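Sutherland, night house, August
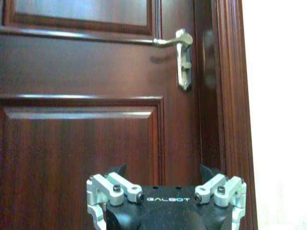 The door with the lever handle.

Up at 5 to take over from Cúc Quan. She had been on the monitor since before midnight and had filled two pages of the log in that small square writing of hers. Kiltora slept most of the night. The cub fed four times, the last one long, and then both of them lay against the back wall of the den and did not move until it got light.

Weighed the cub at 9, when Kiltora went out for her bamboo. 1444 grams. That is up 40 on yesterday and I wrote it down twice to be sure I had not flipped a number. Cúc had stayed on to hold the blanket, although her shift was long over. The cub complained the whole time on the scale and stopped as soon as it was back on the straw. Eyes still closed on the left side, a slit on the right. Paws are dry and a good color. I checked between the toes because of the redness last week and it has gone.

Kiltora was out of the den longer than she has been since the birth. She ate the thin stalks first, as she does, and left the thick ones for Tandar's side, where he can smell them through the mesh and not get at them. Tandar paced a little and then went up on his platform. He has not called in three days. The vet thinks the two things are not connected, and I have no opinion on it yet.

The Sedico delivery came late again. The driver had the bamboo in the sun and the top bundles were limp, so I sent those back and signed for the rest. We have enough for tomorrow and most of the day after. I called their office and got a woman who was polite and took down the details. Last time she was also polite and took down the details. If it happens again I will ask the manager to write to them.

Long meeting after lunch over the public opening. The front office would like a date for the members. The vet would like no date until the cub is walking steadily, and I said the same, only shorter. They want to know whether visitors could come through in small groups before that and look at the den camera in the hallway. I don't mind that so long as the talking is kept down and the side passage stays shut. Kiltora lifts her head at every voice she doesn't know. She doesn't lift it for the hose, the feed cart or the radio. It was left that we would try one group and see how she takes it.

Also the name. There is a list now and I am supposed to mark my favorites. I have been calling it the cub for weeks and I'm used to that. Cúc wants something short that can be shouted across a yard. I marked two short ones and handed the sheet back.

Cleaned the outside yard in the afternoon. The water in the pool was green at the shallow end, so I drained it, scrubbed the steps and started the refill. It fills slowly with the pressure as it is. The old climbing frame has a crossbar that turns in its socket when I put weight on it. Tandar is a lot heavier than I am. I roped it off and put in a repair slip, and he will have to use the logs until somebody comes.

Sore shoulder tonight from the scrubbing. Ate soup standing up. Cúc is back on at the monitor and has asked me to bring batteries for the small flashlight in the morning, and her green mug, which I took home by mistake.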